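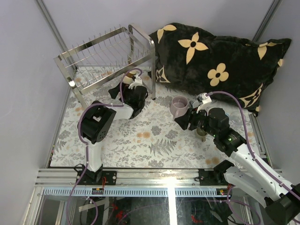

Vidusska Konda 60 Rotary Ironer
Item no. 1498
In stock, ships in two boxes

If you have ever ironed a king-size duvet cover on an ordinary board, you know how it goes: one end gets smooth while the other end slides onto the floor and wrinkles all over again. The Konda 60 is the machine we recommend to people who iron a lot of flat things and would like to do it sitting down. You feed the cloth over a padded roller, press the foot pedal, and a heated shoe comes down and does the pressing for you. We've had one running in the back of the shop since July and we still fight over who gets to use it!

The roller is 60 cm wide, so a pillowcase goes through without folding and a twin sheet goes through folded in four. Bigger pieces need a bit of planning. Fold them lengthwise with the right side out, run them through, then refold with the inside facing out and go again. It's quicker than it sounds, and you'll have the rhythm of it by the third sheet.

What it's good at

Sheets, pillowcases, napkins, dish towels, curtains with no lining, and tablecloths of nearly any size. Cotton and linen come out best, with that crisp hotel finish, provided they go in slightly damp. Bone-dry linen will fight you. Keep a spray bottle next to the machine, or take the wash off the line a little early. 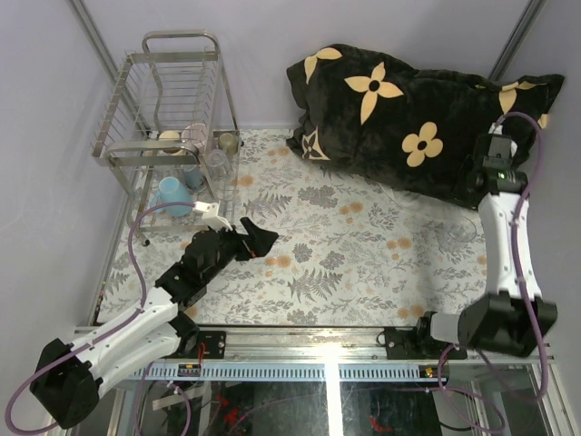 Shirts are possible, but they take practice. Open the collar flat and do it first, then the cuffs, the sleeves and the body, with the buttons facing down into the padding. Caradog Ellis, who teaches our Saturday-style basics class on whatever date we can fit it in, can do a plain cotton shirt in the time it takes me to find a hanger. I am slower. Pleated skirts and anything with beading should stay on the regular board.

Printed cloth

We get asked about prints all the time. Most modern prints are perfectly happy on the Konda at the setting for their fiber. For pigment prints, where the color sits on top of the cloth, go in with the printed side toward the roller padding and keep the heat on two dots until you've tried a corner. Vinyl-coated and wipe-clean cloths must never go through — the coating melts onto the shoe and it is a miserable job to get off.

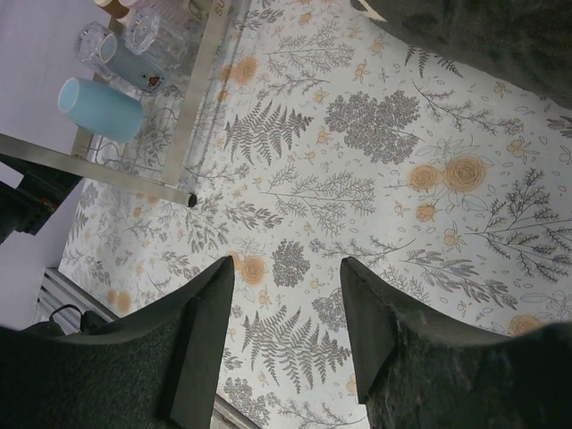
Embroidery also goes face down. The padding gives just enough that the stitches sink in and stand up nicely afterward.

Padding and covers

The roller comes dressed with a layer of wool felt and a cotton cover tied at both ends. Expect to wash the cover every month or so if you press every week. Mondeck makes the replacement covers (item no. 126) and they fit better than the original, with a longer drawstring that doesn't vanish up inside the hem. The felt lasts for years. When it goes hard and shiny in the middle, unroll it, turn it end for end, and you'll get a good while longer out of it.

Cleaning the shoe

Starch builds up along the front edge. Let the machine cool until it's just warm, then rub the shoe with the Pichon cleaning stick and run an old towel through two or three times. No steel wool, please, and no kitchen scouring powder.

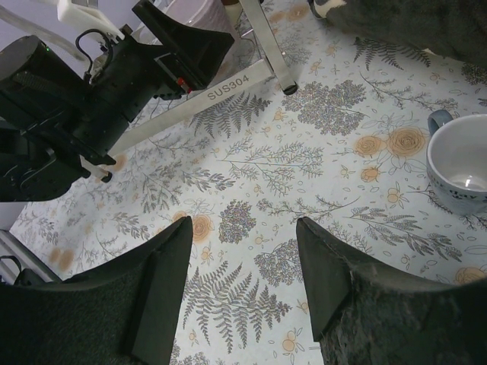 Setting up

The Konda stands on its own folding frame with two locking casters. Give it a grounded outlet of its own, and leave space behind for the cloth to drop. Saqib Awan in our repair room asks everyone to check the finger guard before first use: with the guard lifted, the shoe should open at once. If it doesn't, unplug the machine and call him.

Specifications

Roller width: 60 cm
Heat settings: one, two and three dots
Control: foot pedal, with hand lever for release
Finger guard: full width
Frame: folding, two locking casters
Spray starch: 400 ml can included
Cover: cotton, removable

In the boxes

Ironer, frame, foot pedal, feed tray, one cover (fitted), spray starch, printed guide

Goes well with

Mondeck roller cover, item no. 126
Pichon cleaning stick
Linen spray bottle, fine mist

Questions about fit or spare parts go to Rosalie Widmer at the front desk, who also keeps the list for trying the machine in the shop. Bring your own sheets!

Page updated February 15, 2019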